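Kelero building, Bostaston site
Ground floor and stockroom walk-through, March
Walked by: Jeanine Maes
Comments reviewed by: Mehwish Mughal

Mark each line OK, FIX or N/A. Anything marked FIX needs a comment. Leave the sheet in the tray by the loading door when done.

## 1. Exits and walkways

- [x] Front exit opens fully from inside — OK
- [x] Loading door exit opens fully from inside — OK
- [ ] Side exit opens fully from inside — **FIX**
- [x] Exit signs lit — OK
- [ ] Walkways clear to the painted lines — **FIX**

**Comments:** The side exit sticks at the bottom and takes a hard push. Same note as last time. The door sweep has come down on the hinge side and drags on the sill. Van Beek has the door contract, and Mehwish will call them again.

Flattened cartons were over the line in aisle 4. Moved during the walk. The evening crew has been stacking them there when the baler is full, so they need another spot. I suggested the corner past the time clock.

## 2. Fire equipment

- [x] Extinguishers hung and not blocked — OK
- [x] Gauges in the green — OK
- [ ] Monthly tags initialed — **FIX**
- [x] Sprinkler heads clear of stock — OK
- [x] Pull stations not blocked — OK

**Comments:** Extinguisher 17 has no initials for February. The gauge reads fine and the pin is in. I initialed March only and did not fill in the missing month. Please don't back-date tags.

Top shelf stock is under the line everywhere except the seasonal bay, where it is right at it. Marked OK but somebody should watch it when the Pilero order comes in.

## 3. Floors and surfaces

- [x] No standing water — OK
- [x] Mats flat, no curled edges — OK
- [x] Work surfaces wiped down at end of shift — OK
- [ ] Floor drains covered — **FIX**

**Comments:** The drain cover in the mop room is missing a screw and rocks when stepped on. A cone is over it for now.

Surfaces are looked at with the overhead lights on. Staff should report chips, deep scratches and lifted edges when they find them and not wait for the monthly walk.

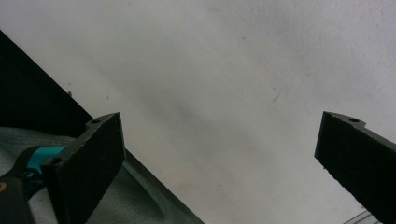
*Section 3, surfaces: pale gray-white surface.*

The cleaner we switched to leaves a film if it isn't rinsed. Use the amount on the label and go over it once with plain water. Jeanine to put a card up over the sink.

## 4. Electrical

- [x] Panel doors closed and labeled — OK
- [ ] Three feet clear in front of panels — **FIX**
- [x] No damaged cords in use — OK
- [x] No extension cords used as permanent wiring — OK
- [x] Outlet covers in place — OK

**Comments:** A hand truck was parked in front of the stockroom panel. Moved. Floor tape there is worn away and should be redone before the next walk.

The break room microwave and coffee maker are still on separate outlets, as agreed. Keep it that way.

## 5. Ladders, racks and lifting

- [x] Ladders stored upright and chained — OK
- [x] Ladder feet and locks in good shape — OK
- [x] Rack load signs posted and readable — OK
- [ ] No single-person lifts over 60 pounds — **FIX**

**Comments:** Two cartons on the bottom shelf of the back rack are marked 100 pounds and have no team-lift sticker. Stickers are in the office, second drawer. Receiving should put them on at the door.

No bent uprights found. The scrape on the end post is paint only — I checked it with a straightedge.

## 6. First aid

- [x] Kit stocked — OK
- [x] Eyewash runs clear — OK
- [ ] Emergency phone list current — **FIX**

**Comments:** The list by the time clock still shows the old after-hours number. I crossed it out and wrote in the new one, but it needs to be printed again. Cold packs are low and are on the next supply order.

## Open items

| Item | Who | Status |
|---|---|---|
| Side exit sweep | Mehwish / Van Beek | Open, carried over |
| Drain cover screw | Jeanine | Open |
| Panel floor tape | Jeanine | Open |
| Team-lift stickers | Receiving | Open |
| Phone list reprint | Mehwish | Open |
| Carton overflow spot | Mehwish to decide | Open |

Walk started 7:15 a.m., before the first truck. Next one at the same time in April.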